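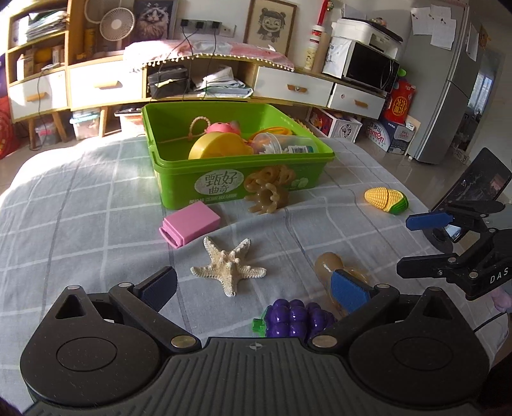

Figure 4. Green cookie tub on the bed, with a starfish, toy grapes and toy corn outside it. Wusgate household.

4.2 The cookie tub

I have to admit that I went into the Rurkivent study wanting to write about toy boxes. Proper ones, with lids and hinges, the kind you see in catalogs. What I got was cookie tubs. Cookie tubs, ice cream tubs, one bucket that used to hold wall paint, and a hatbox (the hatbox gets its own section, see 4.5). Over 300 containers went through our forms in the two towns, Flitbridge and Wusgate, and the ones people talked about longest were usually the ones that came into the house with food in them.

The tub in Figure 4 is the one I keep coming back to. It's lime green, it still has its cream oval label, and you can still read COCONUT MILK FLAVOR on it if you want to know what it was for. The family has never peeled the label off. When I asked, the mother looked at me as if I'd asked why she hadn't taken the numbers off her front door. It's "the cookie tub." That's its name, and the children will go and fetch it by that name, even though the younger one has no memory of there being cookies in it!

We used the Siddiqui form for all the container inventories, and I should say a word about how it went here. The form asks you to sort contents under headings: toy, tool, food, clothing, medical, keepsake, other. It's a good form for kitchens and a great one for bathroom cabinets. With this tub I was in trouble by the third line. The toy corn and the purple grapes were easy. Then there's the starfish, a pale, bumpy, dried one with five arms, and it was lying right in with the toys on the bedspread as if it had always been one of them. I wrote "keepsake." Kwaku Adjei, who coded the same tub separately, wrote "toy." We had a fairly long conversation over that starfish and I'm not sure either of us won it.

My argument was that a starfish comes from somewhere. Somebody carries it home. The mother told us hers came from a beach trip with her sister, before the older child was born, and that it used to sit on a shelf. Kwaku's argument was that it doesn't sit on a shelf now. It goes in the tub with the grapes and gets used as a plate, a star, a hat for the pig, and once (this is the older child's account) as a pizza. In the end we let an item carry two codes, which meant going back over a good many forms we thought we were finished with. The full count came out at 2,654 items, and I can tell you that the double-coded ones took up far more of our spring than their number would suggest.
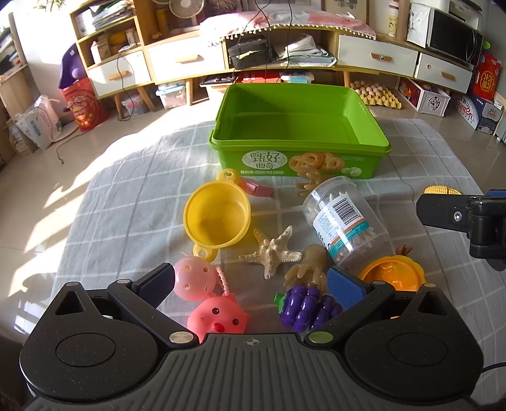 Figure 5. Toys and other small things on the checked bedcover, with the cookie tub behind them. The clear container of cotton swabs lies on its side in the middle of the group.

Then there are the cotton swabs. I love the cotton swabs. Figure 5 has them lying among the toys, label and barcode and all, and when we first went through the contents I set them to one side, thinking they had strayed in from the bathroom. The younger child put them back. I set them aside again and they came back again, so I asked, and I was told that they "live there." The father filled in the rest later. The swabs went into the tub during a week when he was cleaning the little holes in the bath toys, he never took them out, and by the time he thought of it they had become part of the set. The container makes a nice noise when you shake it. He buys a separate one for the bathroom.

I've called this kind of thing a settled stray in my notes. A stray is something that's in a container by accident, and everybody in the house would agree it belongs somewhere else (a sock, a receipt, a dead battery). A settled stray got in the same way, but if you take it out, someone complains. The complaint is the test, and it's a good cheap test, though you do have to be ready to feel like a bit of a villain when you run it on a small child.

Kiyoshi Honda, reading an early draft, asked whether settled strays aren't just toys that adults are slow to recognize. I think that's fair for the swabs. I don't think it covers the braided handles, loose cup lids and lengths of ribbon we found in other tubs, which no child claimed as toys when we asked, and which still had to go back in. One boy in Flitbridge was firm that a length of blue ribbon was "not for playing" and equally firm that it went in the bucket. I haven't got a neat answer for Kiyoshi there.

The other thing I want to get down is how the putting away goes, which surprised me more than the contents did. I had pictured a sweep of the arm, everything in at once, lid on, done. Some houses do it that way, mostly late in the evening with an adult in charge. In the Wusgate house it was slower and much more particular. Things with handles got picked up by their handles. Things that could hold other things, like the bowls and cups, tended to go in early, which makes sense if you want them at the bottom, except that I don't think anyone was planning that far ahead. The family's own explanation was that the yellow one goes first since it's the favorite.

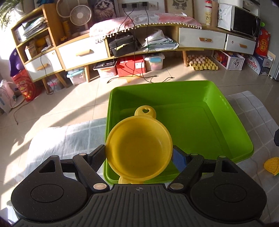
The corn, meanwhile, was often last. It came up in both of the mother's interviews without any prompting from me. She says there's always one thing left on the bed after the tub has gone back to its place, and it's usually the corn, and she usually finds it by sitting on it. I have since started noticing last items everywhere. In the hatbox house it was a wooden spoon. In a flat near the Flitbridge station it was whichever animal had been in disgrace that day.

I also got interested in what surrounds the tub, since the same habit runs through the rest of the room. The low cabinet has its drawers, and the drawers have their official jobs, and then there are the boxes on the floor beneath it that take whatever the drawers won't. The mother could tell me what was in each drawer with hardly a pause. For the boxes she needed a minute. For the cookie tub she said "oh, everything," and then named eleven things in a row, the starfish first.

We went back in May for the follow-up visit and did the form again. Kwaku took the pen this time. The pink pig was missing (under a pillow, it was thought), the swabs were still in residence, and a clothespin had joined them. We coded it as a stray and left a note to ask again.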